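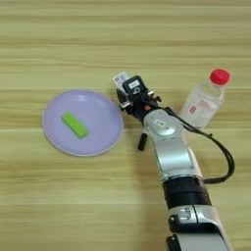 Search this site Search

Posted in: Opinion, Shop Floor & Small Business

The Monthly Robot Is Still a Robot You Have to Babysit

12/1/19

The pitch from Masodeck goes like this. You run a small business with a job that bores people. You pay a monthly fee, they send an arm with a gripper and a wrist camera, and after a short setup the arm does the boring job. If you don't like it, you send it back. They call the plan Stiltenlow, for reasons the brochure doesn't get into, and they have been selling it hard to bakeries, packing rooms, repair shops and anyone else with a table and a payroll.

I went to the open day at their Teltcombe showroom in June because I was tired of having opinions about a thing I had only read about. I left with more opinions.

Let me be fair first. The arm is a nice piece of equipment. It's silver-gray and glossy, the joints are smooth, and it moves quietly enough that you can talk over it. The people running the demo knew the machine well and didn't duck questions. I have been to trade shows where the person in the branded shirt couldn't tell you which plug was which.

But look at what the demo is. You get a wooden tabletop, a lavender plastic plate and a bright green block. There is also a water bottle with a red cap, and the brochure makes a good deal of the word "clutter," so I suppose the bottle counts. Everything is well lit and well spaced. The block is about as far from the color of the plate as a block can get. If I wanted to design a job that a camera would find easy, I would start with lime green on pale purple.

Now think about the last thing you picked up at work. In my case it was a padded envelope with a torn corner, half under a clipboard, the same brown as the counter. I run a parts counter. Most of what I handle is brown, black, greasy or in a clear bag, and very little of it sits alone on a plate.

I asked whether I could see the arm work with something from my own truck. I had a box of rubber gaskets in the cab. The answer was that this would be covered in the "task discovery phase," which comes after you sign. The phase costs extra. It runs 14 days, and during those days somebody from your side has to be there to run the arm by hand, over and over, while it collects examples. The brochure suggests 200 examples for a simple task. I asked what a simple task was and was pointed back at the plate.

So who does those 200 runs? On the pricing sheet it looks like nobody does. In my shop it would be the same person whose time the arm is supposed to save, standing at a bench, guiding a gripper toward a gasket, all afternoon, while the phone rings. I don't say that can't pay off. I say it's labor and it belongs on the sheet.

Then there is the cable. This sounds petty, and I have been told so. The arm I saw had a black cable that left the gripper and swung out to the side in a wide loop before coming back in farther down. On a clear table it's fine. In a working room, a loop of cable out past the arm is something a sleeve catches, or a box corner, or a strap. When I brought this up I was told a cable management kit is available. It's on the accessories page, next to the spare fingers. I have bought enough machinery to get a bad feeling when the part that keeps you from snagging the other part is an accessory.

The contract bothers me more than the hardware does. The minimum term is four months. That's short, and I give them credit for it. But the fee covers a set number of support hours, and moving the arm to a different job counts as a new task, with a new discovery phase and a new charge. In a big plant that does one thing all year, fine. Small shops change what they do every week. We were the ones this was supposed to be for.

Compare the kit from Alexiou, which I also looked at. It's plainer, the gripper is slower, and you own it outright. You teach it yourself and there is no phase with a name. The manual is 53 pages and I read all of it in one evening, some parts twice. I'm not in love with that one either. The software crashed on me twice on the loaner, and the warranty is thin. Still, I could put my own gaskets in front of it before I paid a cent, and I found out in an hour that it couldn't tell two sizes apart. That was worth knowing, and it was free.

What I'd ask Masodeck to do is simple enough. Put a bin of customer junk on the table at the next open day. Let people bring in one item each, whatever they handle most, and run the arm on it in front of everyone — misses included. Print the hours of hand guiding next to the monthly price. Put the cable kit in the box.

Some readers will say I'm asking too much of a young product, and that every machine starts out on easy objects. Sure it does. I have no quarrel with a plate and a block as a place to begin. My quarrel is with being billed monthly from there. The person who signs up in Teltcombe on a Saturday isn't buying a research project, or doesn't think so.

If you're tempted anyway, ask for the task discovery terms in writing before the demo, and bring the ugliest part you stock. Mine is still in the truck.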